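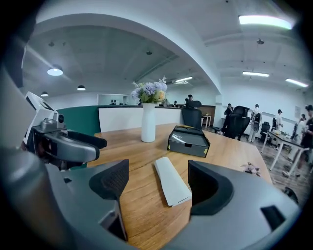

Tineke Wuyts
@tinekewuyts

Search posts
Home Explore Lists Profile

New result from our handheld gripper work at Stenudport. Short thread on the method. 1/7

We collect demonstrations with a gripper held in the hand, with no arm attached. The table in the photo is by the reception counter. Vase, black box, a folded white piece between the finger pads. People walk through the background and we leave them in.
14 replies 38 reposts

The question was whether that background helps or hurts. We trained one policy on 200 demos from a closed lab room and one on 200 demos from tables like this one. Same task, same people holding the gripper. 3/7

Then we ran both on an arm in Prummont, in a building neither had seen. Pick up a folded cloth, put it in a box. 200 trials each.

Open-room policy: 126 successes. Lab-room policy: 11. I expected a gap but a smaller one. Anton reran the lab-room set with a fresh checkpoint and got the same number.
9 replies 52 reposts

Most lab-room failures were at the approach. The arm stopped short or drifted sideways before the fingers closed. The open-room failures came later - usually a good grasp and then a missed box. 6/7

We have not separated lighting from moving people yet. Alvarado is relabeling the demos by ceiling light so we can split them. Draft goes up in March, with the failed trials included. 7/7
6 replies 21 reposts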